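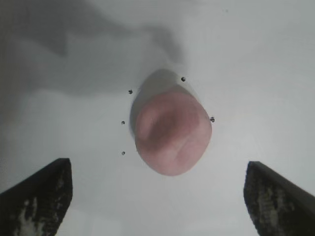
March 29, 2025 – Sourdough rye, batch 5

Starter fed last night with the Kirov dark rye, equal weights flour and water. Left it on the shelf over the radiator. Doubled by morning, domed on top, smelled like apples with a little vinegar behind it. The October starter never got that far in one night, so I'm keeping the shelf.

Mix: 78 percent water this time, up from last batch. The Bisgaard flour takes it without trouble. The Sunik flour did not, and I have stopped buying it. Salt went in with the last of the water. Dough was sticky and I used wet hands for all of it. Scraped the bowl down twice.

Bulk rise ran long. I wanted to shape before lunch and the dough was still flat at the edges, so I left it alone and cleaned the proofing baskets. Two of them still have old flour packed in the grooves. A stiff brush gets most of it out dry. Do not rinse them.

Bake: 40 minutes with the lid on, then lid off until the crust was the color of a walnut shell. Center read a few degrees low on the probe thermometer and I gave it another short stretch. The left side of the Kulten oven still runs hot. Turned the pan halfway through the open part – should have turned it sooner, one end is darker.

Result: good rise for a rye this wet. Crack along the top went where I scored it, mostly. Waited until evening to cut. Crumb is even but a little gummy in the bottom half inch. Could be the water, could be that I pulled it early. Flavor is better than batch 4, more sour, less of the raw grain taste.

Next time: same flour, drop the water to 74, leave everything else as is. Check the probe in ice water before the bake. Order more parchment, one sheet left.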